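**Is the lake loop at Cornard open again, and is it doable with a stroller?**

Manon Kowalchuk

Hi all! We're heading up to Cornard in July with my sister and her little guy (he's two and a bit, heavy as a brick) and I can't get a straight answer on the lake loop. The park page still says closed for boardwalk repairs but a friend of a friend walked it last month?? Also wondering about parking, we'd be getting there maybe 9 in the morning. And is it cold by the water that early? I run cold, always have.

**Hyun-seo Chae**

open. went last week

**Lorraine Hartley**

It's open, but only from the Perel side. The other trailhead still has the fence across it, so don't follow the old brown signs or you'll end up turning around in somebody's driveway like I did. The new boardwalk is lovely and wide and you'd have no trouble with a stroller for the first 3 km. After that there's a stretch of roots, about 400 metres, where we ended up lifting my grandson's over the worst bits. Doable with two adults, I wouldn't try it alone.

Parking at 9 is fine, by 11 it's a zoo. Washrooms at the Perel lot were unlocked but bring your own paper. The little canteen wasn't open yet when we were there, so pack snacks.

**Narendra Grewal**

Agree with Lorraine on the roots. If you don't fancy them, just go out to the lookout and come back the same way, it's the prettiest part anyhow (we saw a loon with chicks!). Dogs have to be leashed the whole way now, in case you're bringing one.

For the cold, yes, it can be nippy off the water until mid-morning, even in summer. I take a puffy and stuff it in my daypack once the sun gets going.
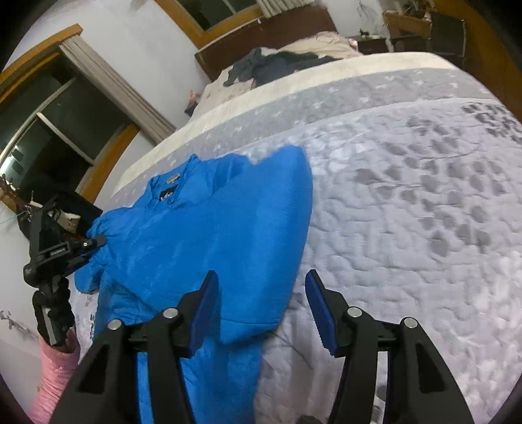
*My blue puffy, the one I take to the lake*

Toque for the little guy too, and bug spray for everybody. The mosquitoes by the second bridge are brutal.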